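Can a machine do the chores yet? Long thread, get a drink. I've been keeping notes on this since July and I finally have enough to say something. Short version: closer than I thought, and further than the videos make it look!

1/ My bar is low and very domestic. I don't care about backflips. I want something that picks the stuff up off the floor, wipes the table, puts the lids with the containers, and doesn't break my one good mug. That's the whole wish list.

2/ I also have a foot in the shop-floor side of this. I do part-time packing work at Harent, where we put together mixed boxes of toys and craft supplies, and we already have machines that tape, weigh and label. They're fantastic. They're also completely helpless the second a box shows up a little crushed.

3/ So the gap is hands. Everything in between "box arrives" and "box leaves" is still people picking up odd-shaped things and deciding where they go. Same at home, if you think about it. A dishwasher is a robot that needs a human to load it.

4/ I made a tally of one ordinary evening at home and wrote down every time I picked something up. I gave up at 713 and it wasn't even bedtime. Socks, spoons, a charger, the same cup over and over. Try it sometime, it's a very humbling way to spend an evening.

5/ Which brings me to grasping, the part I've gotten totally hooked on. A ball is a great little test. It's round, it wants to roll away, and there's no handle or edge to grab. Two curved fingers with a textured pad inside each one can cup it from both sides, and suddenly it looks easy.

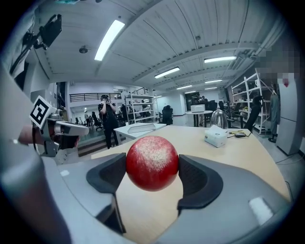
6/ Notice how much the shape of the fingers is doing there. Flat fingers would touch a ball at two tiny spots. Curved ones go around it, so you get a lot more contact and (I assume) you don't need to squeeze as hard. My kitchen tongs could never.

7/ And that one's hand-held, so a person is supplying all the judgment: where to go, when to close, how high to lift. I love this approach. You do the chore yourself with the tool, over and over, and the machine gets to learn from how people really do it. Picking up a toy is a real chore, by the way. Ask anyone who has stepped on one in the dark.

8/ How much practice does it take? The Girkard write-up I read used 2000 tries for a single tidy-the-table task, and threw out 973 of them for one reason or another. That's nearly half! I found that weirdly comforting. Tidying is hard, and my kids would agree.

9/ OK, chore report card, strictly my opinion, as a person with a mop and no engineering degree:

Vacuuming: yes, done, been done for years. Still eats cords.

Mowing: yes, if your yard is boring. Mine has a ditch.

Picking up toys: getting there. Hard plastic stuff first, stuffed animals later.

Wiping a table: nearly. Wiping around the things on the table: ask me again later.

Folding laundry: I've seen it done slowly and I cheered out loud at my laptop. A fitted sheet, no way. I can't do a fitted sheet either.

Dishes: loading the sturdy ones, maybe. Wet wine glasses, please don't.

10/ Shop floor is ahead of the house, I think, mostly on account of repetition. At Harent the bins stay where you left them. At home the bins have been turned into a fort. A place like Grelholm, the warehouse across the road from us, can paint a line on the floor and everybody respects it.

11/ The thing that would change my mind overnight is recovery. I want to see it drop something, notice, and go get it. Most demos I watch stop right at the nice clean grab. Show me the fumble — that's where I live!

12/ Someone asked last time about speed. I truly don't mind slow. If it needs 2 hours to clear the living room while I'm asleep, wonderful, take three. Slow only matters when I'm standing there waiting, like on the packing line, where slow means the boxes back up to the door.

13/ Noise, though. The Huttunen floor scrubber at work sounds like a plane getting ready to leave. Anything doing my chores overnight has to be quieter than the fridge or it's going in the garage.

14/ Would I buy one now? Nope, not for the house. Would I happily spend an afternoon with one of those hand-held grippers, moving toys from the table to a bin so that some future machine can learn it? In a heartbeat. I'd bring snacks.

15/ Tell me the one chore you'd hand over first. I'm going with matching lids to containers. Next thread is going to be all about laundry, and I already have way too many notes on socks.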